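Progress report to Skitelmont, 26 Jan 2026
Prepared by Lerato Pretorius, Nistar workshop

1. Bench rules
The draft cell rules went to all operators and are now in use. Kyrylo Hrytsenko has logged 64 bench checks against them. Cable routing is still the weakest point — rule 3 asks for slack to be tied back before power-on, and the two-arm bench does not meet it yet, with loops lying on the table by the left wrist and a loose connector end next to them.
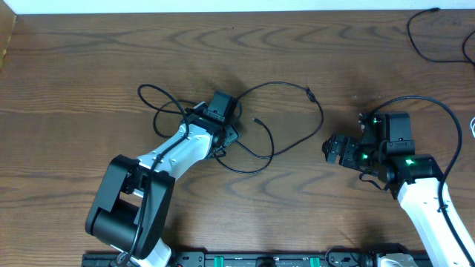 2. Next steps
Clips and sleeves are on order from Tralska. We ask to move the final rules to April. No change to the budget.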